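The Night Bench

The first thing Paula Nedelcu did when the arms arrived at Vesdale was hang up pink leopard print. She'd found the panels in the storeroom, and the bench looked like a bus shelter without them, she said, so up they went on three sides. I'd been testing returned electricals for Plelten for eleven years by then and I had never once been offered leopard print.

There were four of us on returns. You took a tote, you took out whatever somebody had sent back, you plugged it in, you wrote down what it did, and you put it in one bin or another. On a good shift I'd clear 305. Stela Toma's record was 453, the week after Christmas, and she had it written on a bit of card taped inside her locker door.

"They won't manage plugs," Stela said. "Plugs are fiddly."

I agreed with her very loudly. (I agree with most people loudly, it passes the time.)

So they put me on the bench to mind them. Two weeks' training with Vilhjálmur Zoëga from Gusix, a tall man who ate cold potatoes out of a tub and apologised to the arms whenever he bumped them. My job was to reset things, clear away what they dropped, and press yes or no on a screen. He called it supervising. I rang my sister and told her I'd been promoted, and she asked if there was more money, and I changed the subject.

I named the left one Gil, after a cousin of mine who could never get a key in a lock. The right one I didn't name. It held things for Gil, mostly, and I suppose I thought of it as me.

My pencils lived at the back of the table in their pink cup, because I still wrote everything down on paper. Vilhjálmur asked me once why I needed so many. I told him some people have a lot of shoes.

The orange strip was the one we all remember. It was my second week, gone nine at night, and Gil had been missing all evening. He'd come in with the plug too high and back off, then too far left and back off, and every time I pressed no. I had my hand flat on my own knee and I was turning my wrist, a tiny bit, the way you brake with your foot when someone else is driving. 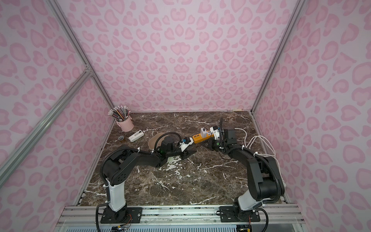

What Stela saw

Stela had come over with her coat on to say goodnight. She stood at my shoulder and didn't say it. Gil went forward, stopped, tilted and pushed, and I heard the click before I understood it was in.

"Huh," said Stela.

I pressed yes. Then I looked round at her with a great big grin on my face, and she was looking at the other three benches, the ones with chairs.

I've thought about that grin a fair bit.

They didn't sack anyone, I should say. Aranka Kozma came down from the office and read it out from a sheet of paper, twice, because the first time a lorry was reversing. Two of us would go to goods in, one would stay with the arms, one could have the early finish money if they wanted it. Stela took the money. She was sixty-one and her knees hated the place anyway. She left the card in the locker, and I couldn't make up my mind whether that was for me or whether she'd just forgotten it.

By October the bench was doing 881 a night, nearly all of it without me pressing anything. It's a quiet job now. I used to know everything about everybody on returns – whose boy was in trouble, who wasn't speaking to whom – and all of it came out over the plugging in, when your hands were busy and you didn't have to look at each other. Goods in is at the far end of the building. We wave.

I do talk to Gil. I tell him the news. Some nights something comes through that he can't place, a bent pin or a cable that's been chewed, and the screen goes amber and he just waits there with it held out. Then I get up and take it off him and have a look.

Last week it was a kettle base. I sat down with it at Stela's old bench and did it by hand, and it took me ages, and I wrote it up in pencil. Then I texted her to say I'd done one.

"452 to go," she wrote back.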